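30th July

Finally got to Tridetti! I have been walking past that little counter at the back of the hardware store since December, telling myself I'd stop in, and today I did, and now I'm annoyed at every lunch I ate somewhere else.

It only has 13 seats, and you order at the same register where people pay for hinges. I had the braised pork roll with pickled cabbage and a side of the corn fritters, and oh, the fritters. Crisp all over, sweet in the middle, with a green sauce that had me scraping the paper cup. Three to an order. I got a second order (no regrets). Everything came to under 20 dollars with a lemonade.

The bread is from Rusov, the bakery out on Nartey Road, which explains a lot. I asked the woman at the counter if they ever run out and she laughed and said get here before one. The brisket was already crossed off at noon, so that's my plan for next time – brisket, fritters, and whatever pie is going. Today it was sour cherry and I was too full. Should have taken a slice home.
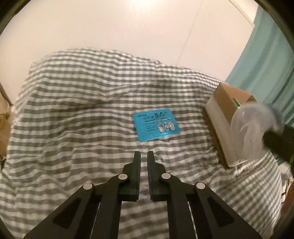
posted from Vastungate, entry 291, filed under lunch

Had a try at the green sauce tonight from memory. Cilantro, lime, a green chili, plenty of garlic, a spoonful of yogurt. Close! Theirs has something smoky in it that mine doesn't, maybe a charred scallion, and mine came out thin. Going to blister the chili in a dry pan tomorrow and leave out half the lime. I still ate it on eggs, on toast, and then on a cold potato standing up at the fridge.

Need to buy: scallions, cornmeal, more limes. Also check if they open on holidays.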